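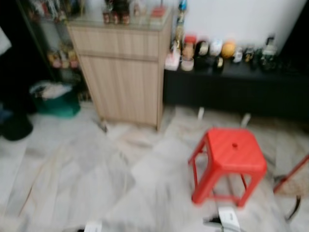

Vasiliauskas wrote in to say that soft finger pads are wasted on home jobs, and that a plain hard jaw with a strip of rubber glued on will pick up anything a soft one will. For cups and cloth I agree. For flat things I don't, and the tips below are mostly to do with flat things.

Set both arms to the same closing force before comparing pads. Ours are at 15 newtons. Change one pad at a time, and wipe the pads with a dry cloth between runs. Banton pads pick up dust faster than Pananer pads and lose grip early if this is skipped. 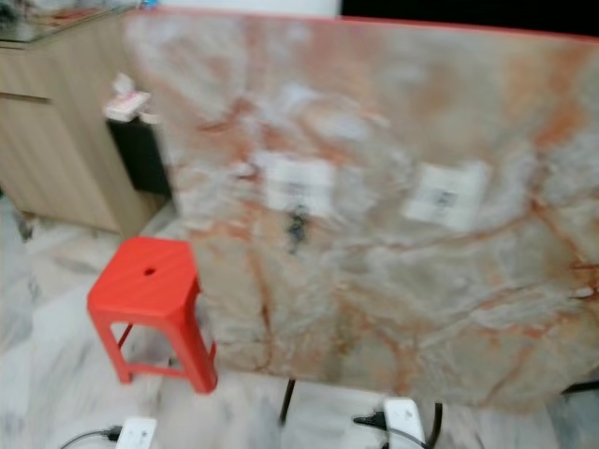

Thin stock is the hardest test for any two-finger gripper. A Pananer jaw closes square and tends to push a card along the surface until it meets something. The Banton jaw has a beveled tip and gets under an edge more often. White labels lying flat on a marble-patterned tabletop make a good trial piece, as there is no raised edge to help the finger. Approach from the side at a low angle, touch down, then close. Do 5 tries per label and write down the misses as well as the picks.

Check the head camera before blaming the pads. Turn the head slowly – fast turns smear the view, and small items are lost first. The Arnindale controller has a speed limit for the neck under setting 3830. We leave it at 400.

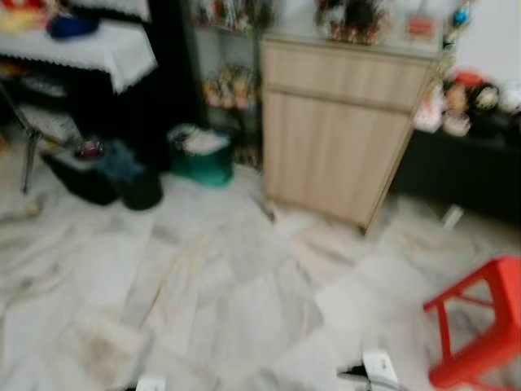

Vol. 5, No. 15

Practice on cloth before moving to small figures on a shelf. Cloth in a basket forgives a poor approach. Figures standing in rows do not, and the finger needs clear space on both sides before it opens. Store spare pads flat, out of the sun, with the screws taped to the back.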